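Home Robotics | Safety Notices | For Immediate Release

Plonora pauses folding trials after grippers fail to let go

KITVILLE, October. My name is Tianyou Qiu, I run the laundry project at Plonora, and I get to write this one myself because the mistake was partly mine. We've stopped our two-gripper folding work for now. The jaws on some of our handheld grippers have been staying closed after the trigger is released, and until we fix that we don't want anybody pulling on a T-shirt with them (or on anything else, for that matter).

First things first: no one was badly hurt. One of our folders at the Arboleda apartment got a sore wrist when her gripper held on to a shirt and her partner kept stepping back with the other end. She rested it and she's fine. It still shouldn't have happened, and I told her so.

The job is a simple one. You take one end of a piece of clothing in one gripper, somebody else takes the other end, and you stretch it out over the bed, lay it down and fold. It's how plenty of families do sheets! 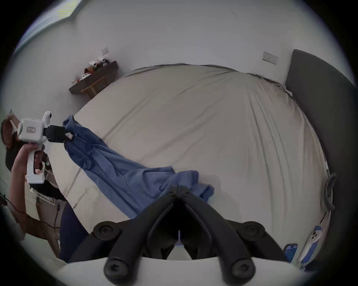 What went wrong

Inside each gripper there's a small return spring that opens the jaws. We switched to a new spring from our supplier, Turkon, and I signed off on it after testing it with nothing in the jaws. Big mistake. With thin cotton it worked great. With a thick seam or a bunched-up hem the jaws pinch harder, and the new spring sometimes can't push them back open. We pulled 14 grippers off the job and ran each one through 300 squeezes on folded cloth. Five of them stuck at least once, and one stuck so often that we gave up and took it apart on the kitchen counter.

Turkon did nothing wrong here, by the way. They shipped exactly the part we ordered. We ordered the wrong one.

The sneaky part is that a stuck jaw feels normal to the person holding it. You let go of the trigger, you think you're free, and then the cloth goes tight between you and your partner.

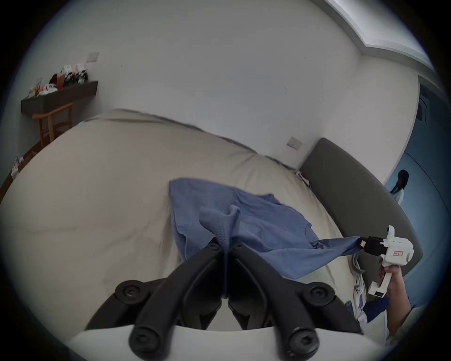 We've gone back to the old spring, and we're adding a release tab you can flip with your thumb, so a stuck jaw can be opened without putting the gripper down. I've been trying it at my desk all week and I like it a lot, though it needs to be bigger for people with gloves or large hands.

If you have one of our loaner grippers at home, please stop using it, even if it seems fine. Put it back in its box and we'll send you a prepaid label. Swaps take up to 30 days, and you'll keep your spot in the program while you wait. Please don't open the housing yourself, as the spring can jump out at you.

The Arboleda team will start folding again once every replacement has passed the same 300-squeeze test, this time with a thick hem in the jaws. I'll post the results on our Kitville news page, good or bad. Questions can come straight to me through the Plonora front desk, and I do answer them, usually before 9 in the morning.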